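Search this site Search Go

Learning where to stop: first results from the handheld demonstrations

By Kalkidan Tekleab, Lencho project

Many readers of this newsletter asked us in the spring how the Lencho work is going, and we were slow to answer. The short answer is that the collection is finished since June, the training is running for the second time, and we have one result that we believe and one that we do not believe yet.

The question of the project is a narrow one. When a person teaches a robot by demonstration, the recording has to be divided into pieces: reach, grasp, move, release, go back. Most groups divide the recording afterwards, by hand or with a rule about when the fingers close. Adanech Gudeta proposed that we let the model find the borders by itself, from the speed of the two hands relative to each other. Her reason was that in two-handed tasks people slow down one hand just before the other one does something important. She had seen this in her earlier work at Stanmont with people folding cloth, and she wanted to know if it is also true for larger household objects, where the whole body moves.

For this we recorded 3,082 demonstrations with the handheld grippers. The demonstrators wear the harness, take one gripper in each hand and do the task at their own speed. We gave them very few instructions. In the first week we told people exactly how to hold the wrists, and the result was stiff, slow movement which did not look like anything a person does at home. Vanderleia Lopes threw away that whole week, and she was right.
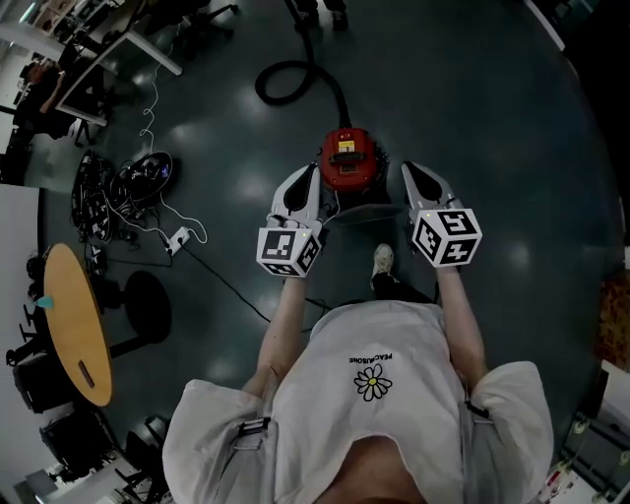
The pose of each hand comes from the cube markers together with the inertial data, and the two sources are joined before the model sees anything. This part took more time than we planned. The markers are lost when one hand passes behind a large object, and for the floor tasks this happens often. In the first version we filled the holes with a straight line between the last good pose and the next one. It is a bad idea for our question – a straight line has constant speed, so the model found a border at each end of every hole. We were quite happy with these borders for about two days. Now we use the inertial data inside the hole, and if it is longer than 60 frames we drop the demonstration. That removed 88 recordings, mostly from the floor tasks.

Now the results. On the table tasks the borders found by the model agree well with those drawn by our two annotators, and where they disagree, the annotators often disagree with each other too. A policy trained on these pieces does the table tasks as reliably as one trained on the hand-made pieces. This is the result we believe. It saves many hours of annotation and we plan to use it in everything we do from now on.

On the floor tasks the policy trained on the automatic pieces is better than the one from the hand-made pieces, and by a margin that seems too large to me. Ebise Mersha thinks the annotators had difficulty with these recordings, as the person is walking and grasping at the same time and the border is not clear. I think it is possible that the two test sets are not equally hard. We are repeating the test with 1,082 recordings that were not used before, mixed again from the beginning, and Kalkidan Tilahun is doing the split without showing it to the rest of us. (Yes, we are two Kalkidans in one group. Please check the surname before you send a mail about the data.)

The code for joining the two pose sources is already in the Kutar repository, with a short readme. The segmentation code will follow when the second test is complete. If you have two-handed recordings of your own with at least some walking in them, we would be glad to try the method on them, also if they were made with different hardware.

We will present the table results at the internal seminar on Monday at 2 p.m. The floor results will stay out of the slides for now.

Contact the newsletter team | Copyright Uven Robotics Group | Back to top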